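Best way to train grip between fight camps?

Posted in: Training and Conditioning

ernar_southpaw
Hi everyone, long time reader and only an occasional poster, so be gentle with me. I have an amateur bout coming up at the Farkasberg club show in May, three rounds, and then nothing on the calendar until the fall. My wrestling coach keeps telling me my hands give out before the rest of me does, and he's right. By the last round of a hard sparring night I can get to the body lock just fine, but I can't keep it locked if the other guy is any good at peeling hands. What do you all do between camps? I've got a bag, a pull-up bar and a pair of old gis at home, and I can get to the gym on Friday evenings and most mornings.

mat_burn_marge
Welcome out of the shadows! Gi hangs, all day long. Throw one of those old jackets over the pull-up bar, grab a sleeve in each hand and just hang there until you can't. I started with pitiful little holds and added a few seconds every week, and it carried over to everything, even no-gi, though people will tell you it doesn't. Do them at the end of a session so you aren't wrecked for the rest of it.

clinchwork
I'm one of the people who will tell you it doesn't, sorry Marge! A body lock isn't a cloth grip. You're squeezing your own hand or wrist, with your elbows in and your chest glued to the other person, and half of what feels like tired hands is really bad hip position. If your hips are a foot away, your fingers are doing all the work your back should be doing. I'd spend the time on pummeling and let the hanging go.

mat_burn_marge
Fair, hips matter, and I'd never say otherwise. But he asked what he can do at home with a bar and some gis, and he can't pummel with a bar.

clinchwork
He could pummel with the bag – hug it, switch sides, hug it again. It looks silly and it works.

ernar_southpaw
I'm happy to look silly. My neighbors already watched me shadowbox in the driveway all winter.

old_cornerman
Adding my two cents, and as usual it'll run to more than two. I've worked corners at the Greltholm shows for a good long while, and the fighters I've seen lose the body lock late were mostly squeezing too hard, too early. They grab it in the first round like they're hanging off a cliff, and there's nothing left by the third. Learn to rest in there. Lean, keep the hands closed, breathe, and only squeeze when you're ready to move your feet. Towel wringing is good too, by the way, with a big wet bath towel, both directions. I had one kid set himself 1000 wrings a month and he came back with forearms like a plumber.

clinchwork
Agree with all of that apart from the 1000. That's how you get elbow pain in your thirties.

old_cornerman
He was nineteen, nothing hurt. But spread it out, yes, and stop if the inside of the elbow starts grumbling.

khasawneh_mt
Coming at it from the Muay Thai side, where we live in the clinch. Please don't forget the wrist. Everybody crushes those spring grippers and then wonders why their hands still come apart. I do 50 slow wrist curls, then 50 the other way with a much lighter weight, and 3 short plank holds on my fists to finish. Cheap and boring, and you can do it in front of the TV while you watch old fight tapes.
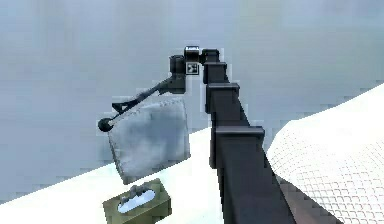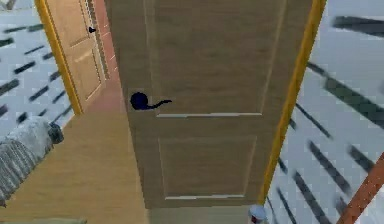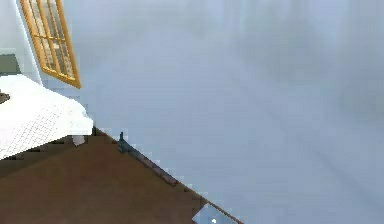 Anyway, the thing I tell my own students is that a strong hand on a floppy wrist doesn't hold anybody. If your wrist folds back, your fingers open up no matter how strong they are, and a good opponent will go after exactly that when he peels. So keep it firm, and think of the arm in the first picture, with big thick links down low and a narrower one up top before you ever get to the wrist and the gripper. Your power comes from down low too, from the legs and back, and I'd train those first and treat the hands as the last stop on the line.

clinchwork
See, Khasawneh gets it. Hips first!

mat_burn_marge
I still say hang from the gi. You can all have strong backs and I'll have your sleeves.

ernar_southpaw
Thank you all so much, I wasn't expecting this many answers. I think I'll do the bag pummeling in the mornings, wrist curls on the couch, and Marge, I'm putting the jacket on the bar tonight. No squeezing like a madman on Friday either, I promise.

old_cornerman
Let us know how the bout goes, and cut your nails beforehand – the refs at Farkasberg do check.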